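How I Finally Sorted the Junk Bin (and You Can Too)

October 2019

If you have a bin somewhere in your house or garage or workroom that everything gets dropped into, hello, you are my people. Mine is the gray kind with sloping sides, and I have several of them because my friend Gwendolyn Ambrose was clearing out a storage unit and I can't say no to a container. For years I used them as places to put things I didn't want to think about. Then in April I tipped one over looking for a tape measure, found 4 of them (tape measures, I mean), and decided that was enough.

What follows is the method I've settled on. It takes an afternoon for the first bin and much less for the rest, and you don't need to buy anything fancy. My whole setup cost less than a pizza night.

What you'll need

A clear stretch of floor or a big table
An old sheet or drop cloth
A few shoeboxes or trays
Masking tape and a marker
A trash bag and a donation bag
A damp rag and some dish soap
Something to drink (this is dusty work!)

Step 1: Start with one bin

Just one. I know it's tempting to drag them all out and make a day of it, but I did that the first time and ended up sleeping in a bedroom that looked like a yard sale. Pick the bin that annoys you most and leave the others where they are.

Spread the sheet out before you start. When you're done you can gather up the corners and carry all the grit outside in one go, which saves a ton of sweeping.

Step 2: Take the big stuff out first

Don't dump it. I used to dump, and I broke a perfectly good flashlight that way, plus all the tiny screws shot under the couch. Lift the large things out one at a time and lay them on the sheet with a little space around each one. Long things go along one edge, chunky things along the other. If something is tangled with something else, take both out together and sort out the tangle later on the sheet.

I don't decide anything at this stage. My neighbor Jalen Park helped me with my second bin and kept holding things up and asking "keep or toss?" and we got through maybe five objects in half an hour, with a story for each. So now the rule is hands only, no talking about it until the bottom layer.

Step 3: Work down to the bottom layer

Once the pile is out of the way you get to the last few things lying flat on the floor of the bin, and this is my favorite part. Bright colors help so much here. A pink thing or a red edge jumps right out at you against all that gray, and a plain black thing you can miss completely if the light is bad. Bring a lamp over if you need to.

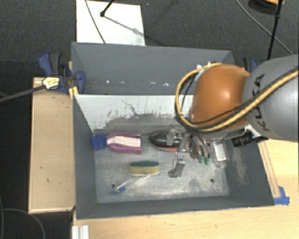
Down to the bottom layer: the pink one with the blue end, and the shiny black one beside it.

Check the corners and along the walls, too. Small stuff loves to slide down a sloping side and wedge itself where the side meets the bottom. I run a finger along the whole edge (wear a glove if you keep blades or nails in there, please) and I nearly always come up with a washer or a pen cap.

Step 4: Clean the bin while it's empty

You are not going to get another chance for months, so do it now. Shake out the grit over the sheet, then wipe with warm soapy water, bottom first and then the walls. Scuffs and scratches mostly won't come out and I've stopped trying. I spent an entire evening once scrubbing at a gray mark with every cleaner under the sink and all I got was a sore elbow. If your bin has holes in the bottom, put a towel under it before you pour anything in. Ask me about my rug.

Let it dry all the way. I lean mine against the fence for an hour.

Step 5: Sort what's on the sheet

Okay, NOW you can decide. I make these piles:

Goes back in this bin
Belongs somewhere else in the house
Give away
Trash
No idea what this is

That last pile is important! Without it you'll sit there for ten minutes turning some plastic part over in your hands. Put the mystery items in a shoebox, write the month on the lid, and if you haven't gone looking for any of it by the time the season changes, let it go. I've rescued exactly one thing from my mystery box, and it was the foot off a chair.

Step 6: Put it back so you can find it

The heavy flat things go on the bottom, and anything I use weekly goes on top. I've started putting small bits in shoebox lids inside the bin, so I can lift out a whole layer without stirring everything up again. Lids work better than full boxes for me because I can see over the sides.

Then label it. Masking tape on the short end, big letters, three words at most. My first label said "misc. household and garden (some electrical)" and I couldn't read it from the doorway. Now it says GARDEN + CORDS.

A couple of extra tips

Don't fill it to the top. I leave a hand's width free, and the bin stays usable a lot longer that way.

If you share the space with other people, do the give-away pile with them in the room. Gwendolyn still brings up a certain colander.

And if you get tired halfway, pull the sheet's corners together over the piles and come back tomorrow. I've got bin number three bundled up like that in the hallway right now, and I'm planning to get to it after dinner.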